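Soft printed fingers or stiff ones for cloth, on a hand-held gripper?
Posted in Grippers and End Effectors, 3 replies, 167 views
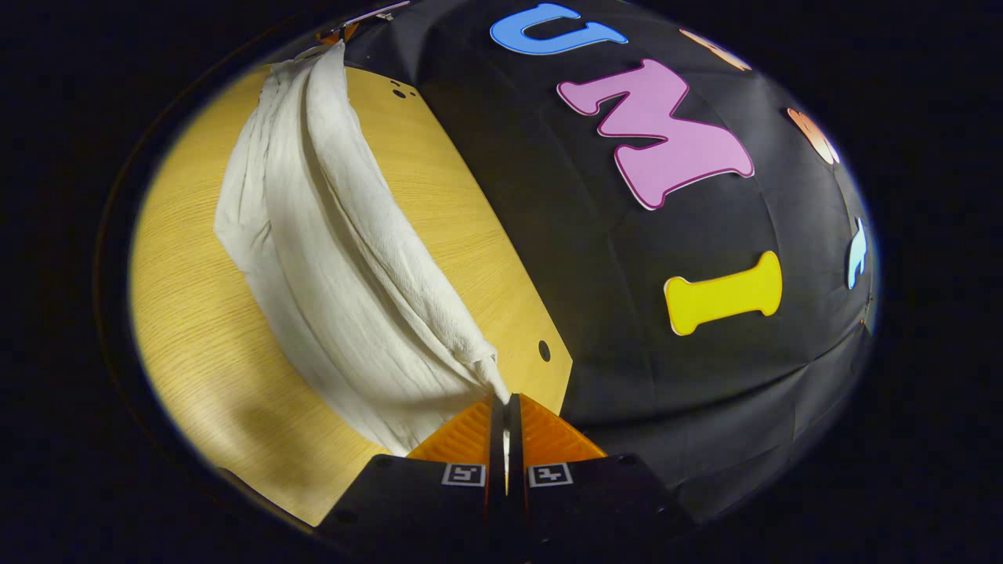

sisay_bench
Hello all. I am comparing two sets of fingers for a hand-held gripper and I would like to ask for advice before I print more. The first set is the soft ribbed kind, in orange flexible filament. The second set is stiff, with a thin rubber pad glued on the inside. My task is only cloth: grasp it by one end, lift, put it down flat.

With the soft set I made 100 grasps and lost the cloth 15 times, nearly always when I took only one layer. If the end is twisted or bunched, it holds well. With the stiff set I lost it less often, but the tips push hard on the table and I am afraid to break something when it goes on the arm. Is it better to change the infill, or the shape of the tip?

Wanov
Change the tip first. Ribbed fingers bend around an object, and a single layer of cloth gives them nothing to bend around. So all the force must come from the last few millimeters. I glued a strip of silicone, 2 mm thick, only at the tip, and I left the ribs as they were. Please check also that both tips meet along the whole width when the gripper is closed and empty. Hold it against a lamp. If you see light on one side, the thin cloth will slide out from there.

andow77
just use stiff ones, soft is for fruit

Skendis
I do not agree with the reply before mine. Stiff fingers are good if your arm has force control. Without it, an error of a small amount in height goes directly into the table.

About infill: I tried it lower and higher, and for cloth I noticed little difference. What helped me more was to come to the table with the fingers a little open, press down until they bend slightly, and only then close. The cloth makes a small fold between the tips and you grasp the fold. I would repeat your test in this way before you print anything.

sisay_bench
Thank you, I will try the silicone strip and the pressing, one after the other so I know which one helped. The lamp test I did already, and on the left side there is light.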